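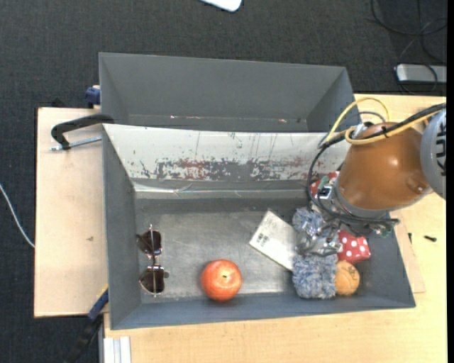

Diltora College Student Union
Minutes of the Outreach Sub-Group, held on Tuesday, May 7, 2019 in the Stevombridge Building

Apologies were received from the representative of the Travari Hall residents. The minutes of the previous meeting were agreed as a correct record.

1. Matters arising
The licence for the street collection has been granted by the town council. The badges ordered in error have been returned and a credit note is awaited.

2. School reading scheme
It was reported that 80 students had signed up to read with pupils at the two Stevombridge primary schools. Checks are complete for all but a few. The schools have asked that readers arrive by the side gate — the main entrance is closed until half-term.

3. Book appeal
The appeal has brought in 1057 books against a target of 2000. Almost 80 were unsuitable for younger readers and have gone to the hospice shop. Members agreed to extend the appeal to the end of May and to place a further collection point in the Khan Library, subject to the consent of the librarian.
Action: Secretary to write to the Khan Library.

4. Transport
The minibus is not available on Wednesday afternoons. A request to hire a second vehicle was discussed and not approved. Readers will be refunded their bus fares on production of a ticket.
Action: Transport officer to circulate the claim form.

5. Any other business
A member asked whether first-year students could lead a reading group. It was confirmed that they may do so after completing the training session.

The meeting closed at 2 pm.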